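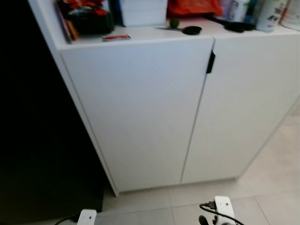
Como repetir um resultado de abertura de armários antes de acreditar nele

Quem trabalha com manipulação bimanual já leu o artigo: política treinada por imitação, câmera na cabeça, duas garras, taxa de sucesso bonita na tabela. Depois tenta abrir um armário branco de duas portas na própria bancada de testes e a garra vai parar no meio do painel. Este roteiro serve para repetir o método Sernitz com algum rigor e descobrir quanto do número sobrevive. No nosso caso, sobreviveu menos do que esperávamos.

O que você vai precisar

Um robô com duas garras, o código do Sernitz, um conjunto de demonstrações (usamos 600, gravadas por teleoperação) e um armário que não apareça em nenhuma delas. O último item é o que mais gente pula. Trocar os objetos de cima e manter o móvel não conta como ambiente novo, por mais que o artigo chame isso de generalização.

Passo 1. Escolha um móvel ingrato

Portas brancas e lisas, puxador pequeno e preto saindo da fresta entre as duas, luz estourando a porta da direita. Com pouca textura, a política tem pouco em que se apoiar além da linha da junta. Os vídeos de divulgação preferem puxadores compridos em madeira escura, e dá para entender o motivo.

Deixe a bagunça em cima. Frascos, sacola laranja, uma lata de spray branca, tudo isso ocupa parte da imagem e pode virar atalho para o modelo. Se você limpar o tampo, nunca vai saber.

Passo 2. Separe os dados por móvel

Nada de sortear episódios. Se o mesmo armário está no treino e no teste, o que se mede é memória. O script padrão do Sernitz sorteia episódios; mude isso antes de qualquer outra coisa. Ficamos com 428 demonstrações para treino e o restante para validação e teste, sem nenhum móvel repetido entre as partes.

Passo 3. Treine sem mexer em nada

Use os hiperparâmetros publicados, mesmo que pareçam ruins. A tentação de ajustar é grande e cada ajuste tira um pouco do sentido da repetição. Rodamos 4000 passos com 2 sementes. É pouca semente, eu sei, e por isso não publico intervalo de confiança.

Passo 4. Defina sucesso por escrito

"Porta aberta" quer dizer o quê? Fresta visível? Garra dentro? Anote o ângulo mínimo antes da primeira tentativa e não negocie depois. Na página do Sernitz, o critério só aparece numa nota de rodapé e aceita qualquer deslocamento da porta. Um empurrão torto já conta.

Passo 5. Faça o teste do tampo

Rode a política com os objetos como estão, depois com eles embaralhados, depois sem eles. O robô parte sempre da mesma pose. Se o desempenho cai quando a sacola muda de lugar, a política aprendeu a sacola. Com a gente caiu, e mais no embaralhado do que no tampo vazio, coisa que ainda não sei explicar.

Confira também os cabos das garras. Eles entram na imagem da cabeça, e uma volta diferente do cabo preto já basta para mudar a entrada da rede. Fixe o cabo ou varie a posição de propósito, mas registre qual dos dois fez.

Passo 6. Compare com algo burro

Detector de linha vertical, procura do ponto mais escuro na junta, trajetória fixa de puxada. Chamamos a nossa de Watasgate e ela cabe numa tela de código. Em móveis claros com puxador escuro, empatou com o Sernitz. Em portas de vidro perdeu feio, e isso precisa constar no relatório do mesmo jeito.

Observações

O artigo fala em "manipulação doméstica geral". Eu escreveria "abertura de portas parecidas com as do treino". Se alguém repetir os passos com outro tipo de garra, guarde os vídeos das falhas inteiros, sem corte, e publique junto com os pesos.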